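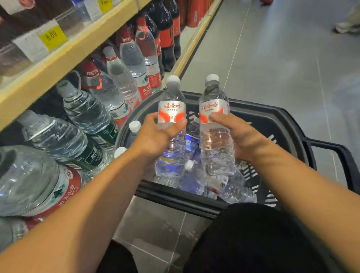 Two bottles of Wahaha drinking water over a shopping basket.

Niven Residents Forum > Building Services > Drinking water on upper floors
September 2019

lavau_desk
Residents of the Lavau building are advised that the riser serving floors 3 and above will be flushed this month. Until the work is complete, the management office recommends bottled water for drinking and cooking. Tap water may be used for washing. Receipts for bottled water may be submitted at the front desk, up to a limit of 30 yuan per apartment.

unit221
Thank you for the notice. Please clarify whether the limit applies per week or for the whole period. A household of four will pass that amount quickly.

lavau_desk
The limit applies to the whole period.

northstair
I must respectfully object. The same riser was flushed in May and residents were reimbursed in full. The terms should not change without notice to tenants.

Kerosel_tenant
The May work was paid for by the contractor, Lulisel, under its warranty. That warranty has since expired. I consider the present offer reasonable – boiling tap water remains an option for most households.

northstair
Boiling does not remove sediment. My kettle was brown inside after the last flushing.

unit221
I agree with northstair on that point. Large refillable bottles would cost less per liter than small ones. Could the office place a joint order?

lavau_desk
A joint order is under review. Residents who wish to take part should leave their apartment number at the desk. There are 29 names on the list at present.

Kerosel_tenant
Please add 114. One large bottle, no dispenser required.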